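Home | Projects | Notebook | Parts list | Contact
Last updated: Aug 25, 2020

WORKSHOP NOTEBOOK, Ponmont Robotics Club
Two-handed bench, cup work

Long session and a really good one. Writing this up before I forget which settings we landed on, because last time I trusted my memory and we lost half an evening to it.

Goal for the week was to get both hands working on one object at the same time without fighting each other. One-handed grasps have been fine for ages (well, fine enough) but the Waltoditz challenge has a whole section for two-handed handling and we want in. The task sheet says a light cup, a base under it, both hands in contact, hold, then lift the cup clear and set it down beside the base. Sounds like nothing. It is so much fun to work on.

Started with the homing routine. Left arm came up clean. Right arm complained about its wrist offset again, so I re-zeroed it and wrote the new value on the whiteboard and in the config file. If you change one, please change the other! The Drudska launcher still reads the old config if you start it from the desktop shortcut, so start it from the terminal until I get around to fixing the path.

First batch was with the left hand leading. It goes in behind the cup, fingers up the side, and the right hand comes over afterward. The trouble is the left contact nudges the cup a bit, and the right hand is aiming for where the cup used to be. We got a few decent holds but you could hear the right wrist motor working hard, and I didn't love that.

Second batch I slowed the final approach to 34 per cent and had both hands close on a shared signal instead of one after the other. Huge difference. The cup stays put because the pushes more or less cancel out. I made everyone in the room come and look at it.

Grip force: we have been way too heavy-handed. I dropped the closing limit to 70 on the controller's own scale (no, I still don't know what the units are, the Kemppainen manual just calls it "effort") and the holds got better, with less squirming once the fingers settle. I'd like to try lower again, but one change at a time.

Thumbs are the next headache. The planner treats each hand as a box, so it has no idea that the two thumbs are heading for the same patch of air in front of the base. In the pose we're using now they end up very close to each other, and the fingers do much the same over the top of the cup. I added a keep-out zone in the middle and made it thin enough that the hands can still do their job. It's a hack. A proper hand model would be better and I think a couple of the newer members would enjoy building one.

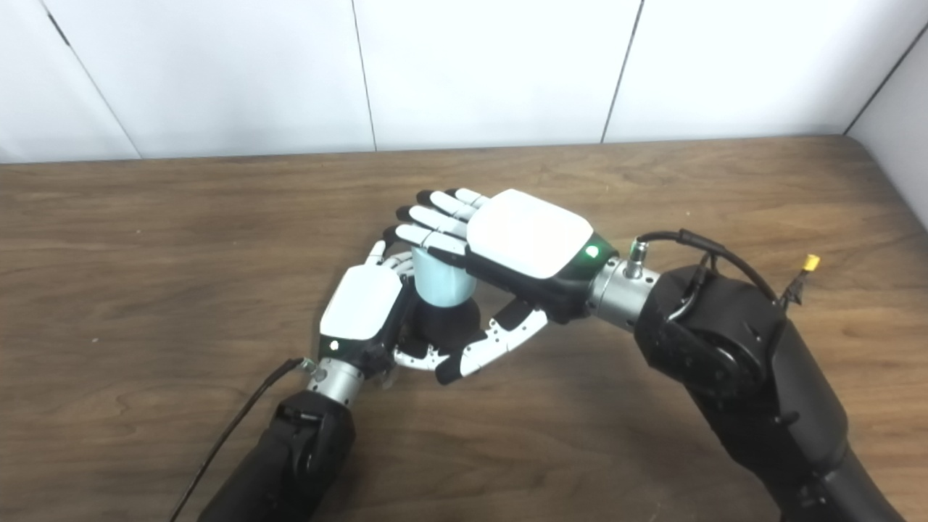 RUNS AND SETTINGS

Approach speed: 34 per cent for the last stretch, normal speed up to there.
Closing limit: 70, same on both hands.
Closing order: together, on the shared signal.
Thumb keep-out: on. Leave it on.
Hold time before lift: 2 seconds. Tried 4 and saw no benefit, just more waiting.

Lift is where it gets interesting. Both arms have to rise at the same rate or the cup tips, and our two arms do not agree on what the same rate is. The right one lags a hair at the start and then catches up. On the good runs you can barely tell. On the bad ones the cup leans over and the software thinks it has been dropped. I logged everything, so the plots should show whether it's the controller or the joint itself. My money is on the controller.

TO DO

- Plot both wrists against each other for the lift, good runs and bad runs on the same axes
- Fix the Drudska shortcut
- Ask whether Waltoditz allows a grippy liner on the palms, the rules are vague
- Start on a real hand model so the keep-out hack can go
- Try the whole thing with the cup turned and shifted off centre
- Check the screws on the right forearm before we do anything faster

September is when the entry form is due, and I think we can have the lift solid by then, with the set-down at least looking respectable. Even if the set-down is still wobbly I'd vote to enter. Seeing both hands come in and close together for the first time was the best thing that's happened on that bench all year.

Logs are in the shared folder under cup_twohand. Please don't rename them, the plotting script is fussy about that.

3 comments | 11 shares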